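Hotumel Volum tableware: a sceptical look in pictures

Posted August 23, 2026

I went to the Hulme showroom expecting to dislike the Volum range, and I came home liking one piece of it. That is a better score than most new tableware gets from me. The leaflet by the door promised plates that would "change the way you eat", which is a lot to ask of a plate. I still eat with a fork, usually too fast.

For those who missed the launch in June, Volum is Hotumel's everyday line, sold as glazed pieces for people who are tired of plain white. The company says each design went through 60 trial glazes before it was passed. I have no way of checking that. I'd have been happy with 4 good ones.

The gallery is short on purpose. I don't see the point of pages that show the same bowl from every side with a lemon next to it, so I have kept to the round plate, the one piece I would pay for.

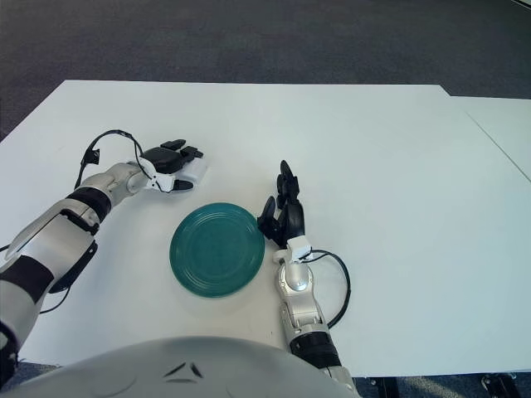

My main worry with glazes like this is that they tend to be sold on colour alone. Blue-green is everywhere at the moment, and half of it looks like a swimming bath. The Volum version is deeper than that and a little uneven, which I prefer. A perfectly even glaze shows every knife mark, or at least the ones in my cupboard do. On a white table the colour is very strong. On my own brown kitchen table I suspect it would look duller, and the showroom, like every showroom, has no brown tables.

The raised rings near the rim are what the leaflet calls "a frame for food". I call them a place for gravy to dry. I will admit they look good, and they stop well short of the middle, so the part you cut on is smooth and flat. Whoever made that decision has eaten a chop.

As for the gloss, I'm not convinced. Shiny plates look their best before dinner and I would like to see one after a year of hot washes. The label says it has been tested through 1,000 cycles, but it doesn't say what state the plate was in at the end, and the desk couldn't tell me either.

You can buy the plates singly, which I was glad of, or in a boxed set with a bowl and a mug. The mug has a handle that takes 3 of my fingers and leaves the last one nowhere to go. Skip the set.

The Trirkwood shop is supposed to be getting the same range, in the same colours, and I'll look in when it does. I have asked whether they'll lend me a plate to put through my own dishwasher. No reply yet.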